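Switching to One Grocery Trip a Week

In January I started buying groceries once a week. Before that I went to the store most evenings on the way home, usually with no list and usually hungry. I would come out with something for dinner, plus a bag of chips and a thing I already had at home. At one point there were 5 jars of mustard in my kitchen.

The store closest to me is the Grastunlow Market. It's small, the parking is bad after 4:30, and the produce is better than it looks from outside. I used to go there for everything. Now I go to Siddiqui Foods across the river for the main trip, because they sell rice and lentils in large bags and their onions keep longer. I don't know why their onions keep longer. I've stopped asking.

The first two weeks did not go well. I bought too many greens and had to throw half of them out, and I ran out of milk and eggs early both times. I ended up making extra trips, so I was spending more than before. What fixed it was writing down what I ate for a while. I kept a sheet of paper on the fridge and wrote dinner on it every night. After six weeks I could see that I make the same eight meals over and over, with small changes. Once I knew that, the list mostly wrote itself.

I keep the list in the order of the aisles. It starts with vegetables, then bread, then the cans and dry goods, then dairy, and frozen last. If I remember something late I write it in the margin next to the right section. I tried a phone app for this and went back to paper. The app kept sorting tomato paste under produce.

Greens are still the hard part. I buy two kinds now, one soft and one tough. Spinach or lettuce gets eaten in the first few days, and cabbage or kale waits for the end of the week. Herbs go in a glass of water in the fridge door. Cilantro lasts five days that way, sometimes six. Parsley lasts longer.

For bread I buy a Greren loaf, the dark one, slice it at home and freeze half. It toasts fine straight from the freezer. The white one gets crumbly, so I'd skip it.

My spending went down by 40 dollars a month, which is less than I expected. The bigger change is the evenings. I get home earlier and dinner is started by six - most nights, anyway. I also stopped buying the Griltus frozen dinners, which I only ever bought because they were next to the register.

Next I want to try doing beans from dry every week and see if it's worth the stove time.

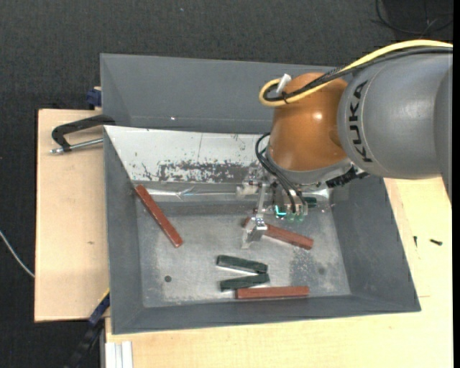

I've done it twice so far, once with chickpeas and once with black beans. The chickpeas were good. The black beans needed another hour and more salt.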